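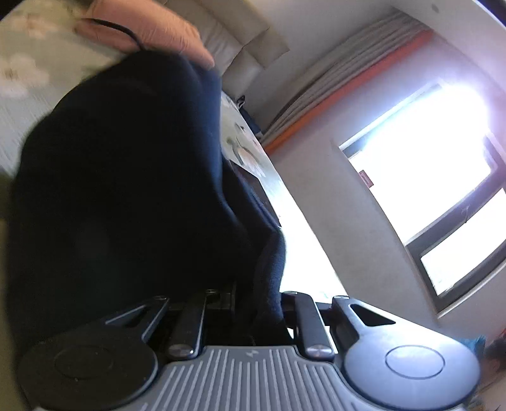 Folding the Dark Wash: a small gallery from the back bedroom

Words by Shirley Garside

I love folding. There, I've said it at the top of the page so you know what you're getting! I like the dark wash best of all, the navy and the black and the deep green that only looks green outdoors, and I like doing it on a bed, upstairs, with the curtains right back and the radio going downstairs where I can half hear it.

The gallery has grown a bit of writing around it, as my pages always do. Keith Entwistle, who puts the site together for me, asked for a line or two with each picture and I have given him a good deal more than that (sorry, Keith). Most of it is how I go about folding big soft dark things, with bits on sorting and putting away at the end.

Why the bed and not the table

A table is fine for tea towels. For anything wide I want a bed, made up and smoothed flat, with a pale cover on it. You can drop a corner and it lands on something soft and clean, and the edges of a dark piece show up beautifully against a light background. On our old dark blue blanket I spent half my life feeling for hems.

A quilted cover is my favourite surface. The stitching gives it a little bit of grip, so a folded edge stays where you put it while you go round to the other side. I used to fold on a satin eiderdown that belonged to my aunt and everything slid gently towards the floor, like a very slow waterfall.

Give the cover a shake first, by the way. Dark cloth picks up every hair and crumb going, and it's maddening to fold something nicely and then find a line of fluff right down the front.

Light from the side

Navy is a wonderful colour for this. With the window to one side you get a proper deep blue where the light falls and something close to black everywhere else, and the folds stand out much better than they do under the ceiling bulb. I never get tired of it! I have held a piece up simply to turn it round and watch the blue come and go, with the rest of the pile waiting.

It's useful too. Side light shows you creases, pulled threads and the patch of toothpaste you missed. Morning is best in our back bedroom, though in February I have to be quick about it before the sun goes behind the chimney next door.

The one catch is telling navy from black. Take two things you're unsure about and hold them together near the glass. One will look warmer than the other and then you can't unsee it. My sock drawer has been a happier place since I took this up.

The lift

Before any folding I lift the whole piece clear of the bed and let it hang. One hold at the top, one lower down, and a gentle pull between them. The weight does a good part of the work for you, and the loose folds drop into long lines that run towards the lowest corner. When they all run the same way it's ready to go down. When one goes off sideways there's a twist in it somewhere, usually further up than you think, and I work along the edge with my fingers until I find it.

Knits want a softer hand. If you hang a heavy knit by one corner for long it'll stretch, and then you have a jumper with one polite sleeve and one enormous one. Support it from underneath, move it in one go and get it flat. Woven cotton you can be much bolder with - give it a proper snap and enjoy the noise.

I had always hurried this part. Then I went to an afternoon at the Bunting hall, where a lady folded a full-size tablecloth on her own in the time it took me to find my glasses, and all she did differently was let it hang for a moment before she started. I went home and refolded the airing cupboard. The whole thing! It was dark when I finished and I'd had a lovely time.

Navy held up over the pale floral quilting, all its long folds running down to the bottom corner. I like the dark shadow down the middle of the cloth.

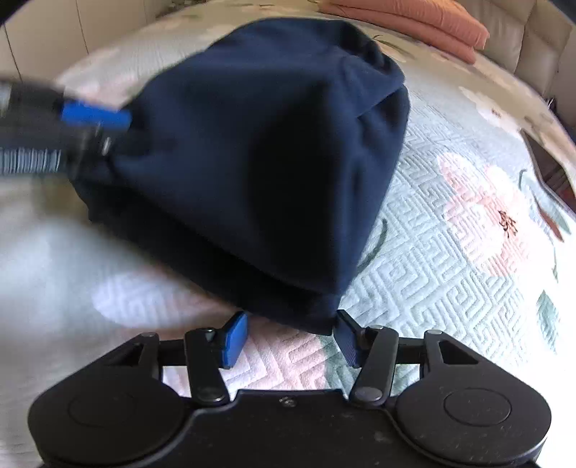 Should dark things be folded inside out?

It depends on how long they're going to stay folded. For the drawer I fold them right side out, so I can see what I've got, but anything being put away for the season goes inside out, which keeps dust and rubbing off the side that shows.

Down on the bed

Once it's hanging straight, lower it bottom edge first and let the rest follow. Don't throw it. Smooth from the middle outwards with the flat of your hand, and stop smoothing when it's smooth (I could carry on all day, it's very soothing, but you do start pushing the far side out of line).

Then fold in half, and look at the edges before you do anything else. If they're out now they'll be further out at the next fold. I nudge the top layer over by the corner and leave the bottom layer alone. After that it's thirds for anything going on a shelf and a roll for anything going in a drawer.

Awkward shapes are where it gets interesting. A hood, a wide collar, a fitted corner, anything gathered: tuck the awkward part in first so that you've got a shape with straight sides, then carry on as if it had always been that way. My mother folded hooded things with the hood hanging out at the back and I honestly think it bothered her every time she opened the cupboard, but she would not be told.

Where it all goes

We have a Tudis drawer unit in the back bedroom, second-hand, with one handle that isn't like the others. Darks live in the deep drawer at the bottom. I stand things on their edges in there so I can see the folds from above, and I've put in a couple of Pilent dividers to stop the row toppling over when it gets low towards the end of the week.

Spare blankets and winter layers go in a Netow bag on top of the wardrobe. It says 100 litres on the label and I believe it, having once climbed up and nearly got lost in there looking for a scarf. I don't fill it to the top. Wool particularly hates being squashed, and I'd sooner have a half-empty bag than spend October steaming creases out.

A few things readers have asked me to repeat

Make sure the thing really is dry before you fold it. Thick seams and double layers hold on to damp long after the rest feels fine, so pinch them between finger and thumb. If they feel cold, give it another hour over the airer.

Wash darks together, inside out, on a cool cycle, and take them out promptly. A dark thing left in a heap in the drum gets sharp little creases that catch the light from across the room.

Keep a lint brush in the room where you fold and not in the room where you wash. Mine hangs on the back of the door. I brush with the nap, once, after the lift and before the first fold.

If you're folding with somebody else, agree which way you're turning before you start walking towards each other. Keith and I did a double blanket together last winter and managed to swap ends twice without folding anything at all. We had to sit down.

More galleries

Shirley's airing cupboard, top to bottom
Tea towels, mostly striped
The fitted sheet: two methods and an argument

Page put together by Keith Entwistle. Added 25/05/2019. If you've got a way with hoods, or a dark wash you're proud of, do write in - I read everything, and I'm always after a new fold to try.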